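Print this article | E-mail to a friend

The kitchen is not a waiting room
by Itziar Aranda
29/09/2026

When I came to live in Rarkeck, my first apartment had a kitchen so small that I could open the oven only if I stood in the hallway. I cooked there for three years, and I ate all my meals in bed or in front of the computer. I did not think it was a problem. Many people my age lived the same way, and we said to each other that eating is only eating.

Now I have changed my opinion, and I want to defend the kitchen table. I mean the simple one, which stands between the refrigerator and the wall and takes the place where an architect would like to put something more elegant.

In my building they are renovating the apartments one by one. The company is called Jetberg and they do clean work, I have no complaint. But the new plan has no place for a table. There is a long counter with high stools, and the brochure calls it "flexible living." My neighbor is 62 years old and has a bad hip. She tried the stool one time and went back to eat on the sofa. For the loss of her table the rent went up, and she also paid 500 to keep her old cupboards.

I grew up in a house where the table was used from morning to night. My mother cleaned beans on it, my brother did his homework badly on it, and my father read the newspaper and disagreed with it in a loud voice. Nobody invited the others to sit. You came in for a glass of water and you stayed one hour. At a counter this does not happen to me – I sit in a line with the other people, like at a bus stop, and I look at the tiles.

Some friends say that I am sentimental, and that a small apartment must choose. This is true. I also had to choose. In my present home I gave up the armchair, and I bought a used table from De Haan, the shop near the canal, which cost less than a set of two stools. It is too big for the room. We must walk sideways to reach the window. Still, it is where I pay the bills, where my nephew draws, and where I had the difficult conversation with my sister last April, which I think we could not have had standing up.

I do not ask for a law. I ask only that the people who draw our homes leave one space, one meter by one meter, and let us decide what to put in it. 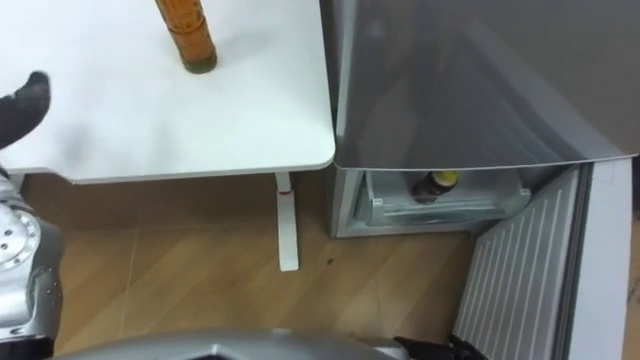
If somebody then prefers a stool, very good. But let it be their own decision, and let my neighbor have her chair with a back.

Print this article | E-mail to a friend

Reader comments

Arnari wrote:
Agree with every word. We took out our table to make room for a dishwasher and now the kids eat in three different rooms.

M. from the east side wrote:
Nice text but one meter is 1,880 in my part of town, if you buy. I will keep my counter, thank you.

oldspoon wrote:
Which De Haan, the one by the canal or the one by the station? Do they deliver?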